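Off the bus at Rolldale and into the Umeck open afternoon

I'd been meaning to go for ages, and I nearly missed it because the Rolldale bus drops you on the wrong side of the estate. Anyway, I got there, got my sticker, and was sent upstairs with a paper cup of very strong tea.

Tianyou Song was doing the talking on our tour, and he was great at it. The project is called Rocha, and it's about teaching two arms to do kitchen jobs by copying people. Someone steers the arms through a task, the computer records everything, and a program learns from the recordings. So far so normal (I'd read that much beforehand!). What was new to me was which recordings they keep. They started with 734 runs and the arms were a bit hopeless. Then they went back and picked out 346 where the person had fumbled and put it right, trained on just those, and the thing got better! With less to learn from! Tianyou reckons tidy runs never show the arm how to get out of trouble.

I asked how they know it's better and got a proper answer. They do 138 test goes with the old version and the same again with the new one, moving the crockery between goes. Roughly 9 in ten came off with the new one. It still struggles with plates standing on edge, he said, and he'd like to see somebody else's lab repeat it before he gets excited.

There was a Zumer stand by the lifts with free pens. I took two.
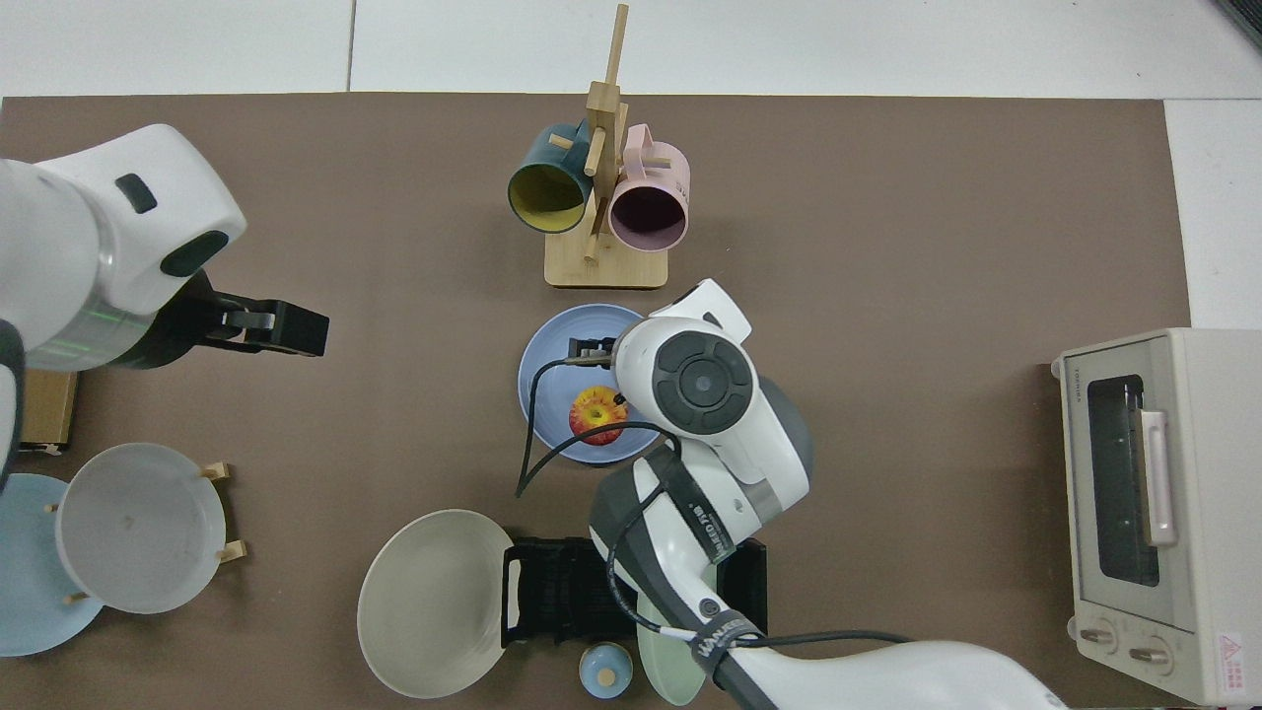 Reading time: 2 minutes

One gripper over the blue plate, going for the apple, and the other held open across the mat. I could have stayed watching till they locked up. They're doing it again in August, and I'll be getting the earlier bus.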